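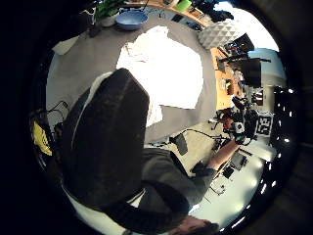
When does the club leave for the summer trip, and is there still room?
The group sets off in the second week of July, and there are still places on both legs, Windemeck and Ledesma. Deposits go to the trips desk.

Windemeck Travel Club
Minutes of the autumn general meeting, 29/10/2010
Held in the upstairs room at the Aslow Street library, 7:00 p.m.

1. Opening
The chair opened the meeting and welcomed everyone, including the new members who signed up at the fall open house. It was lovely to see so many people back from their summer travels, several of them still tan! Apologies had come in from the newsletter editor and the webmaster. Minutes of the last meeting were read and approved with one correction: the ferry on the spring trip left from the north dock, and the minutes had said south.

2. Report on the Sundora trip
The trip leader gave a terrific report on this year's trip to Sundora. 37 members went, our biggest group yet, and the weather held for all but the last afternoon. The night train was a hit with nearly everyone who tried it. Members who took the upper bunks asked that the next packing list mention earplugs and a small flashlight. The street theater in the old town ran late every night we were there, and a number of the group gave up on sleep altogether and stayed out until the bakeries opened.

The one real complaint was the hotel breakfast, which ended at 8:30 and was missed by anybody who had been at the theater. The trip leader will ask future hotels about breakfast hours before booking.

A member asked if the walking tour could be split next time into a slow group and a fast group. General agreement. The trip leader will find out if the guide company can send a second guide on the same morning.

3. Next summer's trip
This took up most of the evening, and what a good discussion it was. The trips desk put forward two ideas: a single long stay in Ledesma, or a shorter stay there joined to a week based at home in Windemeck, hosting our friends from the Ledesma walking club. The second idea won people over quickly. We have been guests so many times, and members were excited at the thought of showing our own hills and lakes to somebody else for a change.

Points raised:
Spare rooms. Members willing to host should put their names on the sheet by the door or call the trips desk. Please say if you have pets or stairs.
Order of the two legs. The home week will come first, and then both clubs travel to Ledesma together.
Cost. The deposit is $100 per person, refundable until the end of the year. Members who only want the home week do not need to pay a deposit.
Language. Several members would like a few evenings of basic conversation practice over the winter. The library has said we may use the room. The program desk will set dates.
Trains or coach. A long back and forth here. The train is prettier and the coach is cheaper, and the coach stops at the salt marshes, where the birds are said to be wonderful. No decision yet – the trips desk will bring prices for each.

Motion: that the club adopt the joint Windemeck and Ledesma trip for next July. Moved, seconded and carried, with 2 abstaining.

4. Travel fund
The fund that helps members who could not otherwise afford a trip stands at $500 after the slide evening. Warm thanks to everybody who baked for it. It was agreed to leave the money where it is until the full price of the summer trip is known. Anyone wishing to apply may do so in confidence, by a note to the chair.

5. Passports
A reminder to check expiration dates now. One member was nearly turned back at the border this year with a passport that had only a few weeks left on it, and would like the rest of us to learn from the experience. Renewal forms are available at the post office.

6. Other business
The guidebook shelf needs sorting. Books on Sundora are out on loan and overdue, so please look under your beds.
A member offered to show slides from a canal trip at the next meeting. Accepted with applause.
The coffee urn is leaking again. The program desk will borrow one from the library.
There was a question about day trips for members who don't care to fly. The orchard and mill outing near Aslow was suggested, and people liked the sound of it very much. To be put on the spring calendar if the mill is open.

Meeting closed at 9:10 p.m., followed by almond cake from a Sundora recipe. Copies of the recipe can be had from the program desk.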